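Withholding and First Paychecks: How Student Workers in Rerkville Fill Out Form W-4

Project report, Personal Finance and Taxation, spring term

1. Background

Most students at our college have at least one paid job before they graduate. On the first day they are handed a Form W-4, usually along with a parking form and a direct deposit form, and they fill it out in a few minutes. What they write on it decides how much federal income tax is taken out of each check. If too much is taken out, the student gets a refund the next year. If too little is taken out, the student owes money in April.

The aim of this project was to find out how student workers in Rerkville fill out the form, what they think it does, and whether their withholding came close to the tax they owed.

2. Method

I ran an online survey in February using Citutell, the survey tool that the college provides. The link went out through the student employment newsletter and was posted on the board outside the Mahmoud Building. The survey had 17 questions and was open until the end of the month. In total, 637 people started it and 505 finished. I removed the answers of 37 people who had not worked for pay in the last tax year, which left 468 usable responses.

Respondents were asked to have their W-2 and their most recent return in front of them. I did not ask for copies, so all dollar amounts are self-reported. No names or Social Security numbers were collected.

3. Results

3.1 Filling out the form

Most respondents said they completed only Step 1 and Step 5, meaning their name, address, filing status and signature. For a single student with one job this is normally fine. The trouble came with students who had two jobs at the same time. Step 2 of the form is meant for them, and most of them had left it blank. Several wrote in the comment box that they thought Step 2 was only for married couples.

A smaller group had claimed to be exempt from withholding. Some of them qualified, as they owed no federal income tax the year before and expected to owe none again. Others said a coworker told them to write it so that their check would be bigger.

3.2 Refund or balance due

Among students with one job, a refund was the usual result. Many had worked only in summer, and the payroll system withheld as if they earned that amount all year. Students with two overlapping jobs were more likely to owe. Each employer had applied the full standard deduction to its own payroll, so the deduction was in effect used twice.

The largest single employer in the survey was Flernamari, the catering company that runs the dining halls. Its new hires fill out the form on a tablet, and the tablet skips to the signature page unless the worker taps a small link — this may explain why so few of them had seen Step 2 at all.

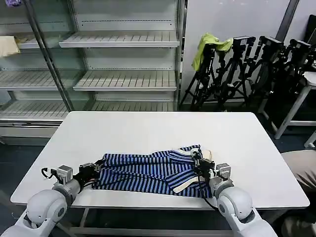 Does a big refund mean the student paid less tax?

A refund is the difference between what was withheld and what was owed, so a big one means too much came out of the paychecks during the year. The tax itself is the same either way, apart from any refundable credits.

3.3 What students said about refunds

The comment box showed that this point is not widely understood. Refunds were described as a bonus, as free money and in one case as a prize for filing early. At the same time, a fair number of students said they liked getting a refund even though they knew it was their own money. They used it for summer rent or car repairs and said they would not have saved it otherwise. I did not count this as a mistake.

4. Limits of the survey

The sample was not random. People who open the employment newsletter may be more interested in pay than others are. Because respondents needed their tax papers at hand, students whose parents do their taxes probably dropped out early, and this group may know the least about the form. State tax was left out to keep the survey short. I also did not ask about tips, and I should have, as many of the restaurant workers brought them up on their own.

5. Recommendations

The student employment office should add a half-page note to the hiring packet that explains Step 2 in plain words. It should say that a student who takes a second job can hand in a new W-4 at any time. The note should also say who can claim exempt, and that the claim has to be renewed every year.

Flernamari should be asked to show all the steps on its tablet form by default. I sent this request to its payroll desk in March and had not received an answer when this report was handed in.

The survey questions and the table of answers by employer are in the appendix.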